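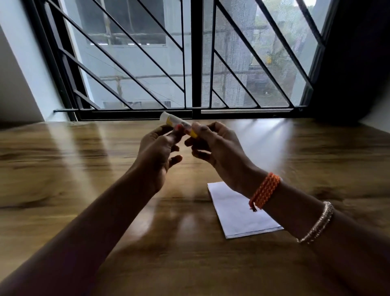
A small white tube with yellow print, held at both ends over a sheet of folded paper.

The squeeze on small tubes
By Somtochukwu Yusuf
23/09/2022

The drawer in my bathroom will not close properly, and the culprits are tubes. Hand balm, antiseptic, something for mosquito bites that was bought in a hurry on a camping trip and has a sandy cap. Most are small enough to lose in a coat pocket. Most have been opened, used a few times and put away with a vague intention of getting back to them.

I have been told this is my fault. The beauty pages tell me so, and so does a growing range of gadgets: keys that wind the tube up from the bottom, little racks that stand it on its head, a pair of rollers from Rondeda that looks like a mangle for dolls' laundry. All of them promise the same thing, that the last of the stuff can be got out and my money saved. I spent September finding out whether any of it was worth the bother, and I started out doubtful.

The tube itself deserves a fair hearing first. As a package it beats a jar in several ways. Fingers stay out of the contents, it travels well, and it doesn't smash on tiles. The old metal ones also stayed where you put them. You rolled up the end and it remained rolled, getting shorter and uglier until it was plainly finished. Plastic springs back. Let go of a half-empty plastic tube and it draws a gulp of air and goes plump again, looking as if you bought it yesterday. I can see why the makers would not be in a rush to change that.

It also means you can't judge by eye how much is left, and so we all do the same little business with our hands. We hold it up to the light. We pinch one end and twist the other. We press along the side with a thumb and try to herd whatever is in there toward the nozzle. None of this shows up in the advertising, where a neat pearl of cream appears on a fingertip with no apparent effort from anyone.

The claims

The Rondeda rollers say on the packet that they recover "up to 13 per cent more product". I have a long-standing distrust of "up to". More than what? More than a careful person gets, or more than somebody who throws the tube out when it first spits? The packet doesn't say, and when I wrote to ask, the reply thanked me for my interest in smarter squeezing.

So I tried it at the kitchen table with a tube of Pultano hand balm, which I had first flattened as best I could against the edge of the counter. The rollers gripped the crimped end well enough and then skidded. On a second go, with the outside wiped clean of grease, they crept along nicely and pushed out enough balm for both hands and an elbow. I was pleased for a minute. Then I cut the tube open with kitchen scissors and found a good thick smear at the shoulder, just behind the cap, where the plastic is stiff and no roller can go.

The winding key did no better at the shoulder and was a nuisance to thread. It suits a wide, soft tube. On a small stiff one it took longer to fit than I would ever spend applying the contents, and the key popped off in my bag. The Kandpal rack, for standing tubes upside down, at least asks nothing of you. A drinking glass does the same job, and I already own several.

Scissors won. They cost me nothing extra, they get nearly everything, and they come with one real drawback, that an opened tube dries out and gets dusty unless you use it up soon or tuck it into a small lidded container. I would not do it with anything medicinal, where clean hands and a closed cap are rather the point. For hand balm on its last legs, I can't see what a gadget adds.

The paper

Then there is the leaflet. Small tubes often come in a carton with a sheet of paper folded so tightly that it seems to gain a size every time you open it. It never goes back in. You end up with a tube in one hand and a creased square lying about on the table, and within a week the two have parted company for good.

I read one from start to finish, for once, from a tube of Delton skin balm. It runs to 1273 words. By my count 884 of them are general cautions that would apply to nearly anything you might rub on an arm. The part I wanted, how long it keeps once opened, was in the last column on the back, in type I had to take over to the window.

Nobody sensible is against instructions. If a product can sting your eyes, I want to be told. But I would like the useful bits where I can find them, on the tube, in print that survives a month of being handled. On several of mine the lettering has rubbed away exactly where a thumb goes, and the expiry date, pressed faintly into the crimp, is the first thing to disappear when you start rolling.

I now write the date I opened each one on a strip of masking tape and stick it below the cap. It looks homely. It has also already sent two tubes to the bin, one of which I had been using with great confidence on a scratched ankle.

What I'd buy, and what I wouldn't

I would skip the rollers, unless your hands are sore or your grip is weak, in which case they are a decent help and I take back some of my grumbling. For that purpose they ought to be sold with a bigger handle and a smaller promise.

I would skip the key. I would skip the rack too, though my sister likes hers and has told me I am being mean about it.

Be wary of the "travel size" as well. Check the price by weight on the shelf label before you fall for it. The small tube is handy, and you generally pay for the handiness, then leave more of it behind at the shoulder in proportion to what you bought. If you must have one for your bag, finish it before you open the next. I'm trying this myself. The drawer still catches on the left side, but that may be the hairbrush.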